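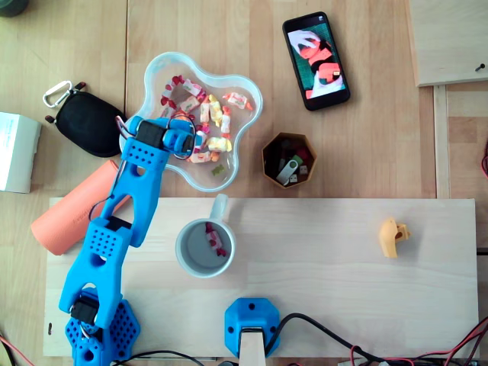

Keeping lollies nice in an open bowl on a shared table

Posted by Skurgate in Home and Workspace, 1st September

Hello all, first time posting so be gentle with me. We have a big light timber table that everybody uses for everything, and right up the middle of it lives a clear plastic bowl shaped like a flower, full of wrapped lollies. I love that bowl. It cheers the whole place up and people stop for a chat when they go past it.

My trouble is that a few gummy bears have been tipped in with the wrapped ones. They have no wrappers, so they pick up fluff and go hard, and in the warmer weather I'm fairly sure they'll stick to everything else. I also find the odd wrapped lolly sitting in the bottom of somebody's white mug – saved for later, I suppose, and then forgotten. And phones and USB sticks seem to drift closer to the bowl every week.

Do I need to buy something with a lid, or is there a kinder way to sort this out without spoiling the fun of it?
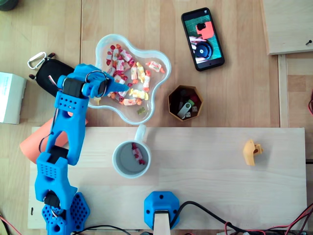 The flower bowl and its neighbours, gummies and all.

Innes
Accepted reply, 6 people found this helpful

What a cheerful bowl! I wouldn't get rid of it for the world. We had much the same worry at home and I tried a lidded tin for a while, but the lollies went untouched for weeks and it all felt a bit sad, so back came the open dish.

What I'd do is split them up. Leave the twist-wrapped ones where they are, because the colours look lovely through the clear plastic, and give the gummies their own small jar with a screw top. Any old jam jar will do, washed and dried really well first. Put out only a handful at a time and keep the rest of the packet in a cupboard, folded over and pegged.

While the bowl is empty, give it a wash in warm soapy water with a soft brush. Those wavy petal edges hold on to sugar, and a cloth never quite gets into the folds. Skip the dishwasher unless you know the plastic can take it – I warped a favourite dish back in June and I'm still cross with myself.

For the USB sticks, you've already got that little brown hexagonal container beside the bowl. I'd simply shift it to the far end of the table, and the bits and pieces will follow it. 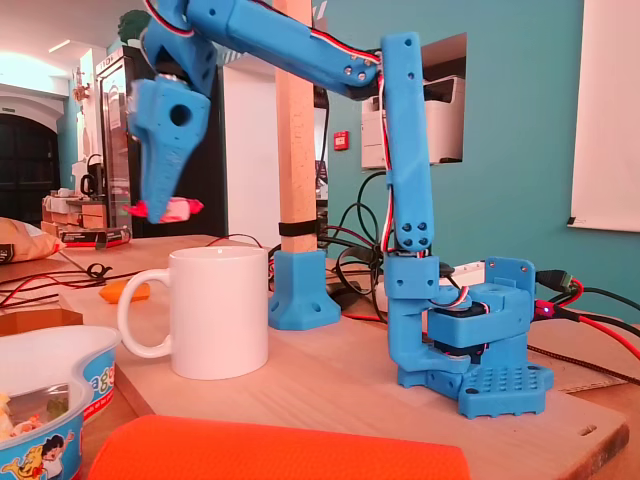
Avholm
2 people found this helpful

I'd leave the mug alone, personally. A lolly in the bottom of a plain white mug is a nice thing to come back to. Just check before you pour your tea! I didn't once, and a fruit chew in English breakfast is not a flavour I'd recommend to anyone.

Agree about the gummies, though. Jar.

Asteck

just buy all wrapped ones next time, problem solved. the bulk bags have over 100 in them and they keep for ages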